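Sorting by length: Josiane Lefèvre on the cutlery tray

Josiane Lefèvre looks after the contents of the shared kitchen at Larkura, down to the last teaspoon. Before that she spent several years in the stores of a catering hire firm, Barreto, where a standard crate held 300 forks and was weighed on return to see if any were missing. She no longer weighs anything. She does still empty the cutlery tray completely before she puts it in order, and she was firm on this when we spoke in September.

"People try to sort inside the tray," she said. "They move the spoons to one end, then they need the space the spoons have gone into. You want a flat surface next to it, with a cloth on it, and everything out."

The cloth is for noise and for grip. Metal handles slide on a smooth tabletop, and round chopsticks roll off it. She folds a blanket over the table and works on that.
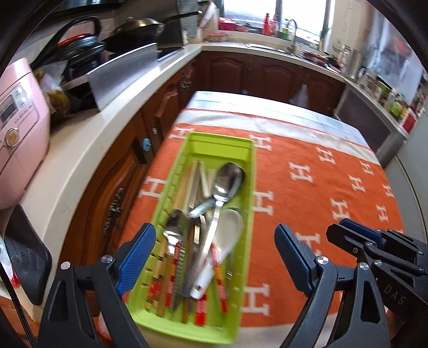

Larkura Kitchen and Stores Group – Interviews

The tray is a long lime-green plastic one with tall sides and slots in the wall. It was bought as a drawer organiser and has no dividers. I asked whether that was a fault.

"For forks and knives, yes, you'd want dividers. For chopsticks I prefer one long compartment. Most divided trays are made for a dinner fork. Put a chopstick in and it sits across the top of the partition, and then the drawer catches on it."

Her method depends on length. Chopsticks go in first, lengthwise and against one side, all tips facing the same way. Large spoons follow on the other side with their bowls at the far end. Small spoons go in last, where they can be reached without lifting anything. She does not stack a small bowl inside a large one, as the two tend to come out together.

Ilídio Patrício, who shares the kitchen and sat in for part of the conversation, disagreed about the tips. He stores chopsticks with the eating end down in a tall pot. Lefèvre's objection was drainage. "If the pot has no holes, whatever water is left goes to the bottom, and the tips stand in it. Wood doesn't like that. Bamboo doesn't either." Patrício said his pot had holes. She said she would like to see them.

On materials she was more relaxed. The kitchen's spoons are a mixture of metal and white ones, and the chopsticks are a mixture of nearly everything. She keeps them together in the drawer but checks them separately. Metal is looked over for bent handles. Wooden pieces are run between finger and thumb, and any that feel rough are taken out. Painted or patterned ends are looked at for flaking, mainly where the pattern stops and the plain part starts.

"The decorated end is the handle end, so a chip there is less of a worry than one at the tip. I still take it out if it comes off on my thumb."
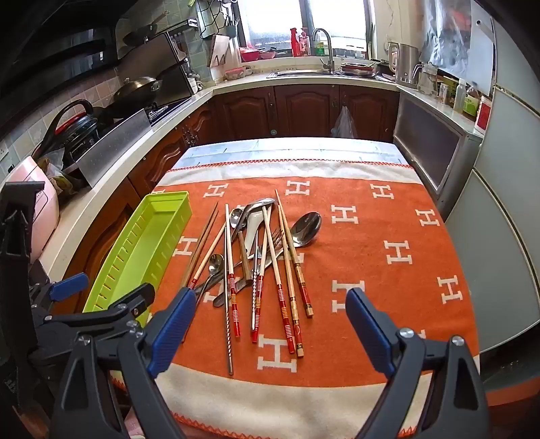
Pairing takes the most time. Lefèvre lays the chopsticks side by side and matches them by length first, then by thickness, and by colour only at the end. Two sticks with similar red bands may differ by a few millimetres, and the difference is felt in the hand before it is seen. Single sticks are kept back for one more round of washing-up, then moved to a jar by the hob for stirring and testing cakes.

She does not tie pairs with rubber bands. At Barreto they were banded for despatch, and the bands left a mark on lacquer when stock stood in a warm store. The warehouse there had 526 shelf positions and one small window – "you noticed the heat on the top row."

The tray itself is washed while it is empty, with a bottle brush for the slots and a cloth for the floor. Crumbs gather in the corners under the rim end. It should be dry before anything goes back, and so should the cutlery. She leaves both out on the blanket for an hour if there is no hurry for the table.

I asked how often all this was done. Once a month, she said, and after any large meal. Valter Bragança has asked for a label on the drawer front to show which way round things go. Lefèvre is against it. The order should be plain when the drawer is opened, in her view, and if it is not, the tray is too full and some of the spoons ought to live elsewhere.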